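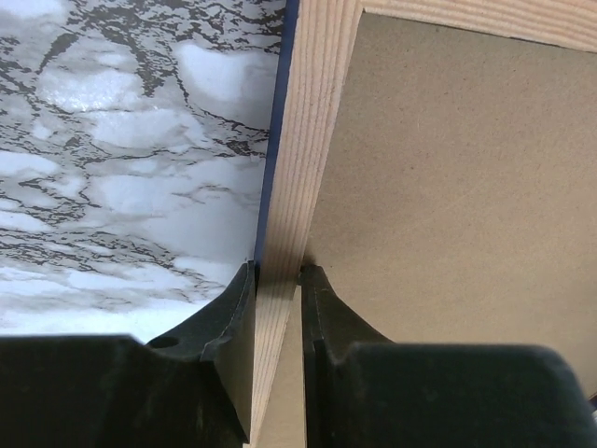
I went to the open day at Plekavwood in May expecting to be sold something, and I suppose I was, a little. Their bench robot is called the Firkard, and the job it was doing that Friday was handling picture frames. I do a bit of framing myself (badly, in the spare room), so I stayed a lot longer than I'd meant to and missed my bus.

The format was nice and loose. You turned up, you got a badge and a coffee, and then you stood at the bench for as long as you liked while Settimio Lombardi talked us through what was going on. He's a good talker, very patient with daft questions, and he had plenty from me. My first was whether it could chop a mitre. It can't, and he said so straight away. The Firkard is for picking up, holding and shifting, and you or another machine do the rest.

So, the good bits. I liked the fingers very much. I'd pictured something like a pair of pliers, and I was already wincing for the wood, because pale timber marks if you so much as look at it. These come to narrow tips and take a strip of frame from both sides, a lot like finger and thumb. Settimio let us handle a length of moulding from the spares box that he said had been through 200 grips, and I ran my nail along it hunting for a dent and couldn't find one. I've done worse to a frame with a cushion under it.

You can also have a camera down by the fingers, and there was a screen at the side so we could all see what it saw. That made the whole thing far more interesting than just standing behind someone tall!

The part I'd have paid to see was the plastic. Anyone who frames will know the misery of clear sheet - it bends, it clings, it picks up every bit of fluff in the house, and half the time you can't see where the edge is. I asked Settimio how often the robot gets it wrong and he gave me a proper answer: over 282 tries the week before, it had needed a human hand 4 times. I can't check that, obviously, but I'd swap it for my own record.
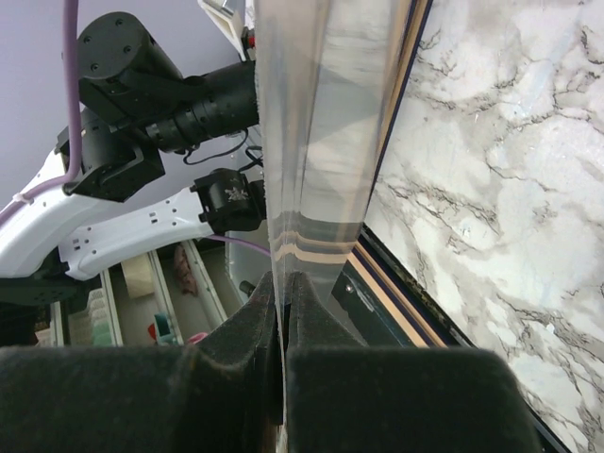
Clear plastic sheet held upright between the padded fingers, with another arm at the left.

Now the grumbles. It's slow. Slow in a calm, careful way that I found quite soothing for the first ten minutes and then slightly maddening. If you're a one-person shop with a queue at the counter, you'd be quicker by hand, and Settimio didn't argue. The control software is called Cindau and I didn't get on with it at all. Tiny grey writing, menus inside menus, and a button marked "Oh" that I took for a joke until I was told Oh is the name of their pause-and-ask mode. Handy once you know, but come on.

Setting up looked fiddly too. A woman next to me asked how long it takes to teach it a new frame size and the answer was "an afternoon, then less each time". Fine if you make 700 of the same thing. I make one, swear at it, and then make a completely different one.

I'd have liked to see more glass work as well. Glazed frames are where I always come unstuck, with bright lights overhead showing up every speck and smudge, and I didn't hear much about how you'd get the cleaning done in between. Settimio said cleaning is still a cloth and a person.
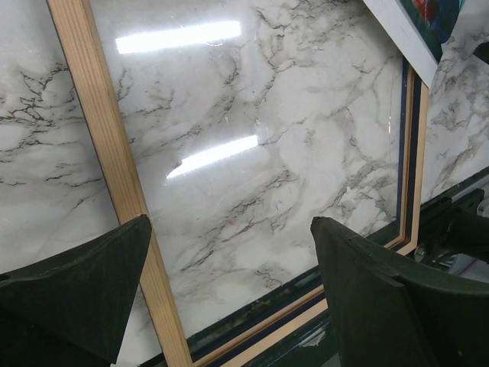

A glazed frame in pale wood on the bench, gripper fingers either side of the bottom rail.

Would I have one? No, not in the spare room, and I didn't dare ask the price. For a workshop turning out the same few sizes all week I can see the point of it, and those fingers are lovely. Four stars for the Firkard, two for Cindau, and five for the open day itself. They're hoping to run another, and if you go, get there early and stand on the side with the screen.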